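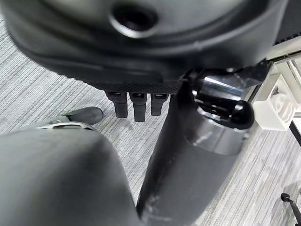
Section 4. Recording Shelf Examples

Reading time: 5 minutes

This section covers recording example runs at the shelf with the Plundness recorder. It assumes the arms have been homed and the cameras checked as described in Section 3. If the hands were replaced or re-seated after the last homing, go back and home them again before you record anything.

An example is one complete pick or one complete place, from the start pose to the end pose. The learning system treats every saved example as correct behavior. Anything you leave in, it will try to copy.

4.1 Before you start

1. Clear the floor in front of the shelf. Carpet is fine. Loose cable is not.

2. Walk around the robot and look at both forearms. Light scuffs on the covers do not matter. Cracks and loose covers do. Report them on the Bananine fault page and stop.

3. Switch on the shelf area lights and leave them alone until the session is over. A change in lighting partway through makes the session hard to use.

4. Set the stage speed to 60 percent. Experienced operators may raise it later, but only between batches.

5. Open Plundness, choose New Session, and enter your operator name and the shelf layout code. The layout code is printed on the Siriwan sheet for the day.

CAUTION: Keep the emergency stop within reach of the person who is not driving. The driver has both hands busy and will be slow to get to it.

4.2 Checking the wrist views

The wrist cameras sit close to the hands, so a good part of each view is always taken up by the robot itself. Do not try to correct this by turning the camera. The mount is keyed, and the training software expects the same hardware in the same part of the view every time.

1. Select Wrist from the view menu. Left and right open side by side.

2. Move both arms to the low start pose.

3. Compare each view with the reference view saved for your station. Carpet stripes should be sharp enough to follow with your eye. Parts very near the lens will be blurred. Leave the focus ring where it is.

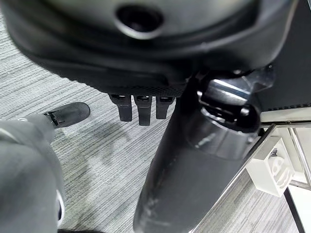 4. Open and close each hand twice. Watch for any delay between your movement and the picture. If you notice one, restart the recorder, not the robot.

5. Wipe the lens with a dry cloth if you see a haze that stays in one place while the arm moves.

Note: In the low start pose, parts of one arm can come close to parts of the other. Bring them down one at a time, right arm first. Daniyal Rajput added a soft limit for this in November, but it does not cover the fingers.

4.3 Setting out the products

Use the Siriwan sheet for the layout. Place items by hand with the arms parked, and keep your own hands off the shelf once recording has begun.

Do not line everything up neatly. Uneven gaps, leaning packs and boxes lying flat are all wanted, within the limits on the sheet. Oranuch Wannasri reviewed the early Dustham sessions and found that most of the failed picks came from layouts that were too tidy in training. Mix shapes where the sheet allows it. Tubes, boxes and bottles each call for a different grasp, and a shelf with only one kind teaches only one.

4.4 Recording a batch

A batch is 10 examples with the same layout. Items may end up in new positions as you work, and that is allowed.

1. Park both arms at the start pose and wait for the green bar.

2. Say the instruction aloud, using the wording on the sheet, for example "pick up the green tube." The recorder stores your voice with the run.

3. Press the left pedal to start.

4. Approach at a steady pace. Pause briefly before closing the hand.

5. Lift clear of the shelf edge before moving sideways.

6. Finish the move, return to the end pose, and press the left pedal again.

7. Mark the run Good, Poor or Discard. Do this right away, before you reset.

If you drop an item, do not pick it up with the robot and carry on. Stop the run, mark it Discard, and put the item back by hand once the arms are parked.

If you miss a grasp and recover within the same motion, keep the run and mark it Poor. Zuweira Ankrah's team uses these separately.
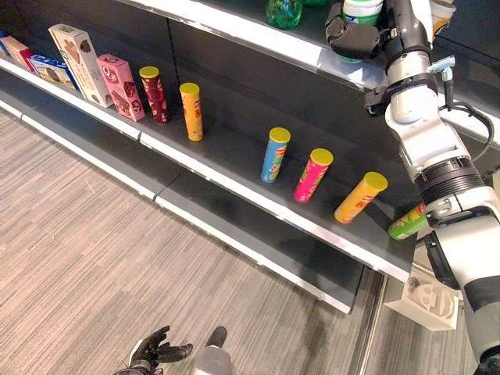 Figure 4-3. Right gripper holding a tube sideways at the end of the middle shelf.

4.5 Working with both arms

Two-arm runs use the same steps, with these differences.

- Choose Two Arm in the session menu before the first run. It cannot be changed afterward.
- Name the arm in the spoken instruction.
- Watch the upper shelf edge. Fingers reaching over it are easy to catch on the way back.
- If one hand has nothing to do, hold it open and still. Small idle movements get learned too.

CAUTION: Never reach between the arms to straighten an item, even when both appear to be at rest. Park first.

4.6 Ending the session

1. Park the arms and close the session in Plundness.

2. Wait for the upload to finish. A full session takes about 14 minutes on the wired connection. Do not use wireless.

3. Open one run from each batch and check that all views play to the end.

4. Write anything unusual in the notes box. "Tube label peeling" is useful. "Fine" is not needed.

Sessions without a layout code are held back and have to be sorted by hand by Yaowalak Tanasarn, so please check yours before you log out.

Section last revised January 5, 2018, by Manee Nilsuwan.

We use cookies to remember your place in the manual. Accept | Settings

Contact the manual team | Copyright Dustham | Back to top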